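Open day at the Vivel workshop: your questions, my answers

I've been answering the same messages over and over this past fortnight (and enjoying it, please don't stop), so I've put the lot on one page.
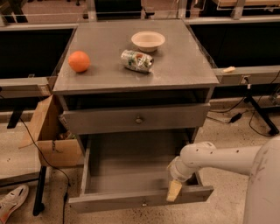
If you only want the basics: we're open on 23 November 2025, doors from ten in the morning until four, it's free, and you can turn up for an hour or stay all day. Everything else is further down.

What will I see?

Mostly tidying up! The main demonstration is a robot arm working at a little grey two-drawer cabinet, with the sort of things people leave lying about on top of one. An orange, a crushed drinks can, a paper bowl. It opens and shuts drawers, picks things up and puts them where they've been asked to go. We run it over and over through the day with the bits moved about, so if you miss one go you'll catch the next.

I know a drawer doesn't sound like much of a day out. I thought so too when I started here. Then I watched the arm try to find the edge of one for a whole afternoon and I've been hooked ever since.

Is there anything apart from the cabinet?

Yes, two more benches. Hamon is our sorting bench, and Marwat is the one where you get to have a go yourself, steering a small gripper with a handle. Children tend to be much better at it than their parents.

Will it all work on the day?

Some of it will! Expect drops. Expect long pauses while it thinks, and expect one of us to lean in and put the orange back. We don't show a polished video in between, you get whatever the robot does. At our last open day we logged 236 tries at the drawer task and I'd say a good few of them ended in groans from the crowd, followed by a very big cheer when one came off.

Is anybody driving it?

At the cabinet it's running by itself, with one of us standing by the stop button. At Marwat it's you doing the driving. If you're not sure which is which, ask, we've got it written on a board by each bench as well.

How did it learn to open a drawer?

By being shown. A person guides the arm through the job, we save that, and then we do it again with things in different places. The drawer job took us 400 of those. I did a fair number of them myself and I now open my own kitchen drawers rather oddly.

Why a drinks can that's been squashed?

Round, smooth things are one problem and crumpled things are another. An orange rolls. A dented can has no proper side to get hold of, and every one is a different shape. Paper bowls are light and slide away if you nudge them. Between them they give the arm plenty to get wrong.

Can I bring something for it to pick up?

Please do! Nothing breakable, nothing sharp, nothing wet, and no bigger than a mug. I can't promise it'll manage it and I can't promise it'll come back unmarked, so leave the family silver at home.

How close can we get?

There's a line on the floor, and we ask everyone to stay behind it while the arm is moving. Between runs we'll call people forward for a proper look. Flat shoes are a good idea, it's a working room and there are cables on the floor.

Is it all right for little ones?

We say 7 and up for the hands-on bench, and any age to watch. Under-twelves need a grown-up with them. It isn't very loud, more of a hum, but the room does get busy around lunchtime. Come early if you'd like it quieter.

Do I need to book?

Not for the day itself. The Cimel talk upstairs at two o'clock does need a ticket, as the room only holds 60. It's free as well, just put your name down at the desk when you arrive.

Can I take photos?

Of the robots, as many as you like. Please check with people before you put them in one, and no flash near the cabinet, it muddles the cameras.

Where do I park?

Behind the building, through the green gate. It fills up quickly. The bus stops right outside and there's a rack for bikes by the front door.

Is there a step-free way in?

Yes, by the side entrance, and there's a lift up to the talk. Ring the bell if the door's shut and I'll come and get you.

Food?

Tea, coffee and whatever cake is left by the time you get there.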